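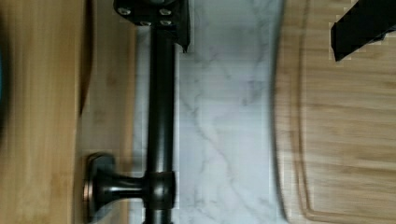 3.2 Gripper finger alignment

The Palari cell was realigned in March after the finger tips began to touch down early on flat surfaces. The wrist camera was used for the check. A wooden cutting board on the marble surface served as the reference, with the squared tip of the finger brought in just above the grain. The juice groove gave a fixed line for judging sideways offset.

Procedure:

1. Home the arm and run the Raudsepp controller at 15 percent speed.
2. Jog down until the tip is above the board, then stop. Do not use the force limit as a stop.
3. Save a wrist image and compare it with the stored reference, no. 711.
4. Loosen the finger screws, correct the angle, retighten in a cross pattern.
5. Repeat steps 2 and 3.

Two rounds were needed. After the first, the tip was still 4 mm off the stored position — the finger had rotated slightly during tightening. The second round brought it within the 2 mm tolerance set in section 2.

The black rod and its collar stay in the camera view during this pose. Approach paths were therefore kept on the board side of the marble. Collision zones for the rod were entered by hand in Numavora by Yetunde Olatunji and are listed in Appendix B.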